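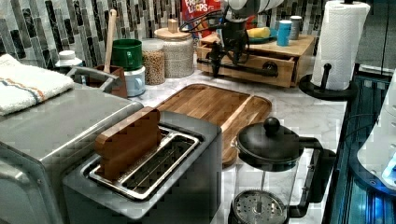 **Figure 4.** The toaster station on the home counter, with the wooden toast block standing in the left slot and the arm over the drawer organizer.

### 4.2 Building the Kitchen Cell

We built the Gillwood cell in a working kitchen and kept the counter as it was used from day to day. An earlier cell in the Vaterer shared workshop had a bare bench and a fixed backdrop, and policies trained there did poorly once other objects stood near the target. The home build was meant to bring that clutter in from the start.

The toaster task uses a solid block of reddish-brown wood cut to the shape of a slice of bread (Figure 4). Real bread was tried in August and dropped. It left crumbs in the slots, and slices from one loaf differed enough in stiffness to change the grasp. The block is thick and its rounded top stands well above the rim of the toaster, so the fingers can close on it without touching the metal. The toaster is unplugged for every trial, and the lever is not part of the task.

The arm hangs over the counter from above. We first tried a side mount clamped to the counter edge, following the layout in Rahimi, but the forearm hit the taller containers on the way to the slots. Hanging the arm cleared most of these collisions. It also made the cables harder to manage, and we rerouted them twice before they stopped catching at the wrist joint.

Objects near the toaster are moved between sessions but not between trials in the same session. The French press and the cutting board are the two that matter most for planning. Clear glass gave poor depth readings, so the planner treats the press as an upright cylinder with a margin of 2 cm on all sides. The board is modeled as a flat slab. Its raised rim is ignored, and this caused a few light contacts during placing.

Each session opens with a calibration check of 8 poses. If the error at any pose is over 4 mm, the arm is homed and the check is run again. Control code is adapted from the Winia package, with the speed limit lowered for use in a home. The full set for this cell holds 1,000 trials, split evenly between inserting the block and taking it out. Left and right slots are logged as separate targets, and the results in Section 5 are given per slot.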